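Accueil > Mobilier > Tables > Tables rondes > Table Helmy

Table ronde Helmy – plateau mat, noir charbon
Marque : Brikent
Référence : 1293
État : disponible sur commande

La table Helmy est une table ronde à pied central, prévue pour une cuisine, un coin repas ou une petite salle de réunion. Elle est vendue en un seul diamètre, 120 cm, et en trois teintes de plateau : noir charbon, gris pierre et blanc cassé. Quatre personnes y mangent à l'aise, cinq si l'on accepte de se serrer un peu. Le pied central laisse la place aux jambes et permet de glisser les chaises complètement sous le plateau.

Elle remplace la table Drerer, retirée du catalogue en août. Les dimensions du pied ont changé et les pièces de l'ancien modèle ne se montent pas sur celui-ci. Pour les patins et la visserie de la Drerer, voir la page Pièces détachées, référence 1627.

Plateau

Le plateau est un panneau de fibres de 25 mm recouvert d'un stratifié mat. Le chant est arrondi et laqué dans la même teinte. La finition mate limite les reflets sous une suspension basse, ce qui est le principal reproche que l'on fait aux plateaux noirs brillants. Elle marque en revanche davantage les traces de doigts gras pendant les premières semaines. Un passage à l'eau savonneuse suffit.

Le stratifié supporte une tasse chaude mais pas une casserole sortie du feu. Utilisez un dessous-de-plat. Ne coupez pas directement sur le plateau : les rayures ne se réparent pas et ne sont pas couvertes par la garantie.

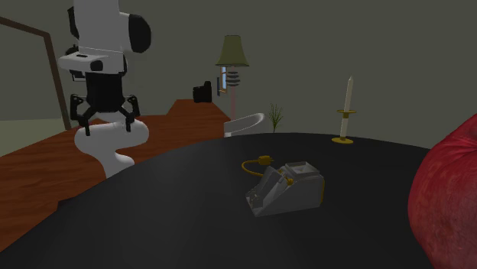 Visuel : image de synthèse, Brikent. Photo non contractuelle.

Les teintes peuvent varier légèrement d'un écran à l'autre. Un échantillon de 10 x 10 cm est envoyé gratuitement sur demande, dans la limite de trois par foyer. Comptez une semaine pour le recevoir.

Piétement

Pied tulipe en acier, base ronde de 60 cm, peinture époxy noire pour toutes les teintes de plateau. La base est lestée. Sous la base, quatre vérins réglables rattrapent jusqu'à 8 mm d'écart. Sur un carrelage ancien ou des tomettes, réglez les vérins une fois la table à son emplacement définitif, puis resserrez les contre-écrous. Des patins en feutre sont fournis pour le parquet.

Caractéristiques

Diamètre : 120 cm
Hauteur : 75 cm
Hauteur libre sous plateau : 72 cm
Poids total : 41 kg
Charge maximale répartie : 60 kg
Usage : intérieur uniquement
Garantie : 3 ans sur le piétement, 2 ans sur le plateau

Montage

La table est livrée en deux colis, le plateau d'un côté, le pied et la base de l'autre. Le montage se fait à deux et prend une vingtaine de minutes. La clé de 6 est dans le sachet de visserie. Posez le plateau à l'envers sur une couverture, fixez la platine avec les huit vis courtes, puis vissez la colonne et la base. Ne serrez à fond qu'après avoir engagé toutes les vis. Il faut retourner la table à deux, en la tenant par le plateau et par la base – jamais par la colonne seule.

Entretien

Chiffon microfibre humide, savon doux, séchage immédiat. Pas de poudre à récurer, pas d'éponge abrasive, pas de cire. Les taches de vin, de café et de jus de fruits partent à l'eau tiède si elles sont prises dans l'heure. Sur le plateau blanc cassé, le curcuma et la betterave peuvent laisser une ombre. Vérifiez le serrage des vis une fois par an.

Options et articles associés

Plateau tournant Hillby, diamètre 50 cm, noir ou chêne – réf. 1871
Jeu de quatre vérins hauts (plus 15 mm)
Housse de protection ronde, coton enduit
Chaise Hillby, assise tissu, vendue par deux

Livraison

Livraison au pied de l'immeuble comprise en France métropolitaine, hors îles. La livraison à l'étage est en option et doit être choisie au moment de la commande. Le colis du plateau mesure 126 x 126 cm : mesurez la cage d'escalier et les portes avant de commander, il n'entre pas dans la plupart des petits ascenseurs. Délai habituel de trois à cinq semaines, un peu plus pour le gris pierre.

Ouvrez les colis devant le livreur et notez toute trace de choc sur le bon. Un retour est possible sous 14 jours, table non montée et dans son emballage d'origine. Les frais de retour sont à la charge du client.

Tarifs valables à partir du 1er septembre 2021. Prix professionnels à partir de six tables, sur devis.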